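Cada diciembre alguien propone comprar una regleta más grande. Ya tenemos bastantes, y el problema nunca ha sido la falta de enchufes. Antes de gastar nada, conviene aprender a repartir lo que ya está encima de la mesa, sobre todo cuando se trata de aparatos que calientan: secadores, soldadores, pistolas de calor.

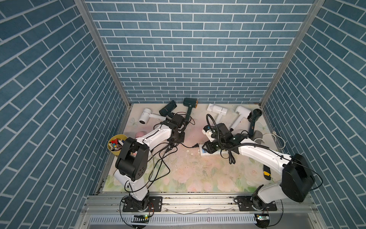

**Taller de Reparación Tuledden - Equipo de pequeño electrodoméstico**

# Cómo ordenar y probar aparatos que calientan sin hacer saltar la luz

Seis secadores junto a una regleta blanca parecen una invitación a enchufarlos todos. No lo hagas. Casi todo lo que se lee por ahí sobre "regletas reforzadas" me convence poco; la etiqueta del aparato, algo más.

## 1. Mira la placa de cada aparato

Busca los vatios y apúntalos en un papel. Un secador de casa puede marcar 1.550 W o 2.000 W, y el color de la carcasa no te va a decir cuál es cuál. Si la placa está borrada, trátalo como si fuera de los potentes.

## 2. Haz la suma, aunque te fíes de la regleta

Los dos secadores anteriores juntos piden 3.550 W. Compara esa cifra con el máximo impreso en tu regleta. Si no lo encuentras, mi consejo es no usarla para esto y probar el secador en un enchufe de pared.

## 3. Revisa el cable antes de desenrollarlo

Pasa los dedos por toda la goma, con el aparato desenchufado, y detente donde el cable entra en el mango. Cortes, zonas blandas, marcas de quemado: cualquiera de esas cosas lo manda a la caja de reparar. La cinta aislante no cuenta como reparación, por mucho que insista Anil Iyengar.
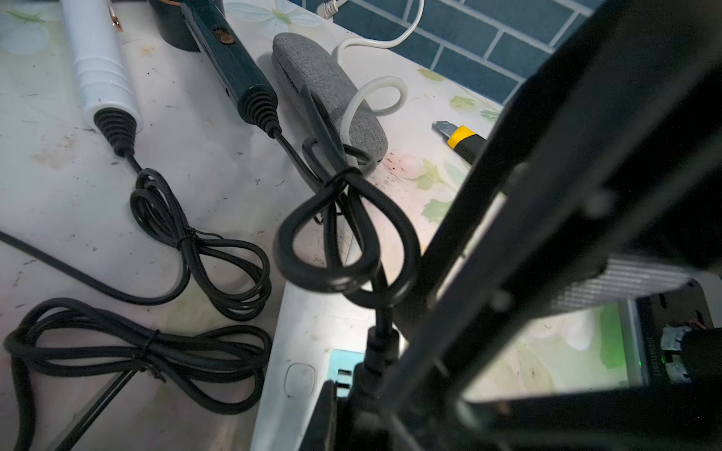 Con los soldadores hay que ser todavía más pesado. La punta va siempre a su soporte, y el cable de un aparato no debe cruzar por donde descansa otro. Un cúter tampoco pinta nada entre cables: hoja recogida y al cajón.

## 4. Desata el lazo antes de enchufar

Un cable que trabaja enrollado disipa peor el calor. Quita la brida, estíralo y deja el sobrante en curvas amplias por detrás. Las bridas de alambre plastificado sirven para guardar, siempre que no las aprietes hasta marcar la goma.

## 5. Prueba de uno en uno

Enchufa, enciende al mínimo, espera y sube. Si huele a quemado, apaga y desenchufa - lo de "será el polvo" lo he oído demasiadas veces. Deja enfriar el aparato antes de enrollar el cable, y nunca lo enrolles alrededor del mango.

Los que pasan la prueba van al estante Lillow; los dudosos, a la caja 7 con una nota que diga qué falla. "No va" no es una nota.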